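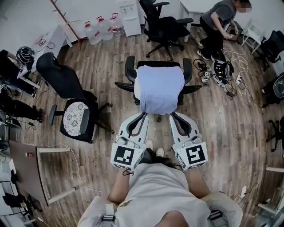
24 March 2019

Up at 6 and at the office before the heating had come on. Adjoa Owusu had left the key under the tray as agreed. I made tea, drank half of it standing up, and started on the room.

The chairs took most of the morning. I had meant to do them in January and put it off, first for the painters and then for no reason I can remember. There are black office chairs in there that came from two different places, and they don't match in height or in the shape of the back. I used to mind that. Salamatu says people choose their chair by habit and wouldn't notice if they were all replaced overnight, except for their own.

The light blue cloth goes over the chair nearest the middle of the room, back and seat both. It slides. If you pull it straight at the back it comes up short on the seat, and if you tuck it on the seat it rides down at the back as soon as anyone sits. I tried it folded double at the top and that held better. I think two stitches of elastic at the corners would fix it for good. Must look in the sewing box at home. The cloth needs ironing too, but I am not carrying the iron across town for one cloth.

The white lace cushion stays on the other chair. Salamatu Nartey bought it at the market in Dratulitz the summer before last and it has circles of flowers all over it. It is too good for an office chair and I told her so at the time. She said it was doing nothing in a drawer. I tipped the chair to get at the casters, which had picked up thread and hair as usual. Scissors first, then the tweezers, then a damp rag. One caster still squeaks. I put a drop of oil on it and wiped off what ran.

The mesh one by the water dispenser I only dusted. A brush works better on mesh than a cloth does, as a cloth just pushes the fluff through to the other side. I want to move that chair, as people have to lean over it to fill a cup, but there is no better place for it until the shelves from Stellwood arrive. They were promised for last week. I rang and got the recorded message.

Wiped down the dispenser and the wall behind it. The big water jugs with the red handles are lined up along the wall beside it, and I left them there. Fiadzo are supposed to collect the empties on the same trip as the delivery, but the driver says it depends how full the van is. The bill for the quarter was on the desk, 3,437, and I read it twice before I saw that it included the deposit. Put it in Adjoa's folder with a note.

The coat stand leans. It has leaned since we got it. Salamatu thinks it is the floor and I think it is the foot. I hung my own coat on the door handle, then forgot and shut the door on the sleeve. No harm done, a crease.

Swept, then mopped with very little water, as that floor shows every streak. Worked back toward the door. Found a pen, a button and the small screwdriver Adjoa was asking for. The button is dark green with four holes and belongs to no coat I know. It is in the saucer.

Ate my sandwich at noon on the step outside. Cold wind but sunny. The bakery across the road has changed its name to Narach and painted the window frames. The bread looks the same. I bought a rye loaf and a bun for later.

Back in the afternoon to put things where they belong. The blue cloth had slipped again with no one sitting on it, so the double fold is not the answer either. Elastic, then. I pinned it for now and left a note on the seat about the pins.

Home by 4. Shoulders sore, knees fine. Soup from yesterday and some of the rye loaf, which was a bit sour for me. Found elastic in the sewing box but it is the narrow kind. Will ask Salamatu if she has wider. Ironed two shirts. Rang my sister, no answer, will try her tomorrow after work.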